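Chamada de participantes: uso da carta de condução em formato digital

A Pekusier procura condutores para um estudo sobre a apresentação de documentos em formato digital em balcões de aluguer de automóveis, parques de estacionamento e centros de inspeção. O trabalho é feito em parceria com a Drulwood, que gere os balcões onde decorrem as sessões presenciais.

Na fase anterior, recebemos 591 respostas a um questionário em linha. Muitos condutores disseram que têm a carta no telemóvel mas continuam a levar o cartão na carteira. Queremos agora acompanhar um grupo mais pequeno durante alguns meses e perceber em que situações o documento digital é aceite, recusado ou posto em dúvida.

Quem pode participar

Maiores de 18 anos, com carta de condução válida da categoria B e telemóvel próprio com ligação à Internet. É necessário conduzir pelo menos duas vezes por semana. Não é preciso ser proprietário do veículo, mas quem usa carro da empresa deve apresentar autorização escrita da entidade patronal. Não aceitamos candidaturas de funcionários da Drulwood nem de familiares diretos.

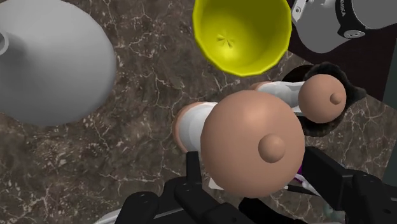

Vaso branco e taça amarela sobre bancada de mármore castanho. Imagem gerada por computador.

O que se pede

Cada participante preenche um registo curto sempre que lhe for pedido um documento do veículo ou do condutor. O registo faz-se na aplicação Mazandarani, instalada na primeira sessão, e demora poucos minutos. Há ainda 2 sessões presenciais de 60 minutos cada, uma no início e outra no fim, nas instalações da Grururwood. O estudo termina em dezembro.

Não recolhemos cópias da carta nem do documento único. A matrícula é pedida apenas na inscrição - serve para confirmar o tipo de veículo - e é apagada depois da primeira sessão.

Compensação

300 euros por participante, pagos por transferência bancária após a última sessão. Quem desistir a meio recebe a parte correspondente aos meses completos. As deslocações às sessões são reembolsadas mediante recibo.

Como se candidatar

O formulário está disponível na página do estudo e nos balcões da Drulwood. Indique o concelho de residência, o ano em que obteve a carta e o tipo de veículo que conduz habitualmente. As candidaturas incompletas não são consideradas. Os candidatos selecionados são contactados por correio eletrónico; os restantes ficam em lista de reserva, salvo indicação em contrário.

Publicado em 7 de julho de 2020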